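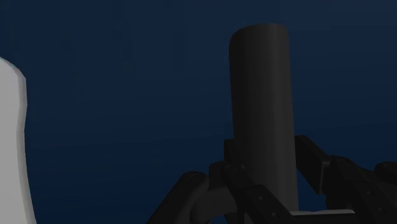 Equipment Planning Coordinator (Robotics), Christodoulou Automation, Trindton

Posted March 14, 2025

We are looking for a patient, curious, well organized person to help us decide what to buy, when to buy it, and how to pay for it. If you are the one in your family who reads the whole manual before the box is opened, and who keeps the receipt afterward, we would very much like to hear from you.

About us

Christodoulou Automation puts together small robot cells for packing and sorting work. We are based in Trindton, in the old Stester building by the rail yard (the parking is better than it looks from the street). Most of our customers are family businesses buying their first arm, and they are nervous about it, as they should be with that much money on the table. A good part of our job is sitting down with them and working out what they need this year and what can wait until the next one.

We try grasps in simulation before we order hardware. An upright black cylinder between the open fingers of a gripper is the sort of thing our engineers look at on screen for a good part of the morning, and what they learn from it ends up in a purchase request. Those requests will come to you.

What you will be doing

Most of your time will go to Mandeo, our project to replace the grippers and controllers across the workshop. The engineers have their wish list. They do not yet have a budget that anyone outside engineering can read, and that is the first thing we would ask you to build. You would also:

Collect quotes for arms, grippers, mounts, cables and spare fingers, and lay them out so they can be fairly compared. Shipping, training and service visits tend to hide in the small print.

Keep the equipment calendar, with lead times, warranty dates and the weeks when a cell has to be shut down for a swap.

Sit in on simulation reviews and ask plain questions. How many of these do we need? Will it fit the arm we already own? What happens to the old one?

Look after the small purchases fund. Anything under $500 can be ordered on your say-so, and anything above it goes to the monthly planning meeting with a short note from you.

Help customers write their own equipment plans. This is the part of the job people here seem to enjoy most, and you would be visiting shops in and near Trindton a couple of times a month.

Who we hope to meet

You have at least 2 years of experience in purchasing, budgeting, office management or something close to it. It does not have to be in robotics! People have come to us from school districts, a bakery supplier and a hospital storeroom, and they picked up the vocabulary quickly enough. You should be at ease with spreadsheets and able to tell an excited engineer, kindly, that the second camera will have to wait. A driver's license is needed for the customer visits.

It would be nice if you had read a technical drawing before, or had some experience with leasing. Please don't let either one stop you from applying.

Hours and pay

This is a part-time position at 4 days a week, with the day off settled between you and the rest of the office. Pay depends on experience and we will give you the range in our first phone call, before we ask you for anything further. Health coverage and paid vacation begin with your first month. We also set aside money each year for a class of your choosing, and we mean it when we say your choosing.

How to apply

Send us your resume and a letter of a page or so. In the letter, please tell us about something you once had to buy for work and how you went about it, including anything you would do differently now. It can be a forklift or a coffee maker. A letter that is a bit rough around the edges is fine with us.

We will be reading applications as they come in and hope to hold interviews in April. You will spend part of the visit in the workshop, so wear closed shoes. Everyone who writes to us gets a reply. Applications can be emailed through the contact page or dropped off at the front desk.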